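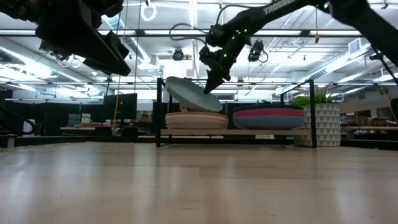 Grotia Recipe Box Subscription: Three Months In

Share this post | 134 shares | 3 comments

I paid for the Grotia recipe subscription with my own money and used it for 3 months before writing this. It is a website and a phone app with a weekly menu, a searchable recipe library and a shopping list. They don't send you food. A couple of readers asked me about that, so I'm putting it up front.

Signing up

You enter an email, pick how many people you feed, and check off anything you don't eat. I checked shellfish and blue cheese. The blue cheese setting worked from the first day. The shellfish one let a shrimp chowder through in my second week, so read the ingredients if you have an allergy in the house. I wrote to them and got an answer on Tuesday morning saying the chowder had been tagged wrong. It was gone from my menu by that night.

The recipes

The library had 614 recipes when I joined. Most of them are weeknight dinners, with a decent number of soups and a thin dessert section. If you like to bake, you will run out fast. There are plenty of muffins and quick breads but only two yeast breads, and one of those is pizza dough.

The dinners are good. The ones I've made more than once are the pork chops with apples and mustard, the white bean and sausage skillet, and a baked ziti that uses cottage cheese in place of ricotta. I was doubtful about the ziti. It came out creamy and it reheats well for lunch the next day. The lemon chicken was bland as written. I doubled the garlic, added a spoonful of capers, and now it's fine.

Cooking times are mostly right in my oven, with one exception. Anything with raw potatoes takes longer than they say. The scalloped potatoes were supposed to be done in 45 minutes and were still hard in the middle. Slice them thinner than you're told, or cover the dish with foil and give it another 20.

Serving sizes run large. I cook for two most nights and have been using the two-person setting, and there is nearly always enough left for one lunch. It does not cut everything down neatly, though. I have been asked for a third of an egg. The muffin recipes can't be scaled at all.

The shopping list

This is the part I use most. It adds up ingredients across the week and sorts them by section of the store – produce, dairy, canned goods and so on. You can add your own items at the bottom, like paper towels. It doesn't know what you already have, so you'll be crossing off salt and olive oil every single week. I ended up with three jars of cumin before I started paying attention.

The app

The text is big enough to read from the other side of the counter, and the screen stays on while a recipe is open. Steps are short. I'd like the amounts repeated in the steps so I don't have to scroll back up with flour on my fingers. The app froze on me a few times while I was switching between the menu and the list, and closing it and opening it again fixed that.

You can print recipes from the website but not from the app. They print on one page with no ads, and there's room in the margin for notes. I keep mine in a binder.

Compared with Hinevmont

I had the Hinevmont meal planner last year. It has better desserts and a nicer holiday section, but the shopping list was a mess and half the dinners called for something my store doesn't carry. For regular cooking I prefer Grotia. For Thanksgiving I'd still go back and look through my old Hinevmont printouts.

Would I keep it?

Yes, for now. I've renewed through September. If you already have a full recipe binder and a plan for the week, you don't need this. If you stand in front of the refrigerator at 5:00 wondering what to make, try the trial first and cook at least two dinners from it before you pay. You can cancel from the account page, under Billing. The button is small and it's at the very bottom.

3 comments – Log in to leave a comment

Get new posts by email. Enter your address to join our free newsletter. Unsubscribe at any time.

This site uses cookies to remember your settings. By continuing to browse you accept our cookie policy.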